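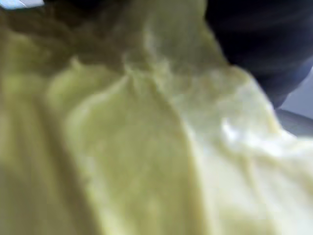
Yellow-green fabric, close up

Tadix Folding Keyboard for Tablets

I held out on tablets for a long time. I type a lot, and poking at glass with two fingers made me want to throw the thing across the room. Then I started carrying one to work anyway (the laptop was wrecking my shoulder) and went looking for a keyboard that didn't weigh more than the tablet did. I tried a bunch of them before I settled on the Tadix, and now it's the one I sell in my shop.

It folds in half like a book. Open it up and it turns itself on, close it and it goes to sleep. The keys are a bit smaller than on a laptop but the spacing is good, and I was up to my normal speed after a couple of evenings. The right shift key is tiny, I'll warn you now. I still hit the up arrow by mistake when I'm in a hurry.

Pairing is by Bluetooth. Hold down the Fn key and P until the light blinks blue, pick Tadix from the list on your tablet, and that's it. It remembers 2 devices and you can hop between them with a key on the top row - I keep mine on the tablet and my phone, so I can answer a text without picking anything up. Love that!

Charging is over a USB-C cable, which comes in the box. I plug mine in on Sunday night and forget about it for the rest of the week, but I'm not typing all day long, so your mileage may vary. You can keep typing while it charges.

What you get
Tadix folding keyboard
USB-C charging cable
Fold-out tablet stand
Quick start sheet (the print is small, sorry, ask me for the large one)

Which layout?
US English is in stock in black and gray. The UK layout is black only and comes from Vunside, so give that one a few extra days.

Will it work with mine?
If your tablet has Bluetooth and lets you add a keyboard, you should be fine. I've used it with an iPad and with a cheap Android tablet. The one real headache I've had was with the older Vincze reader, which pairs okay and then drops the connection every time the screen goes dark. If you have one of those, please skip this and look at the Candham wired model instead. It's uglier but it stays put.

There's no trackpad. I get asked that more than anything else. I don't miss it, I just reach up and tap the screen, but if you work in spreadsheets all day you'll probably want a small mouse too.

Warranty is 2 years on the keyboard. The stand isn't covered, but I have spares and they're cheap.

Updated 12/7/20: gray is back in stock! Orders in before noon go out the same day, Monday through Friday.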